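Can a robot do the laundry yet?

Part of it, slowly. Mereana Bolger has spent since October looking at household robots for Lamirum, and her answer at Wednesday's lunch talk was shorter than most people wanted. Machines have been able to wash clothes for decades. Getting a shirt onto a hanger is another matter.

Cloth is the hard part. A cup keeps its shape when you pick it up. A sweatshirt changes with every touch, and the hood can hide the neck opening the hanger has to go through. Bolger's group has logged 2368 tries at hanger work on all kinds of clothes and counts 578 of them as good enough to leave alone. A person would have finished the same pile before lunch.
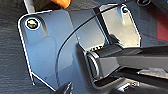
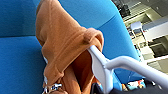
The brown fleece and its white hanger, close up.

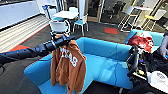
Ívar Riis, who worked 35 years on the packing floor at Gunnlaugsson, asked about shop jobs. Bolger said those are further along - the parts are stiff and they come down the line the same way each time. Sorting returned clothing is as hard as it is at home.

She would not give a date for a machine you could buy. Her slides are at the front desk, and Conceição Guerreiro is taking names for the next talk, on dishes.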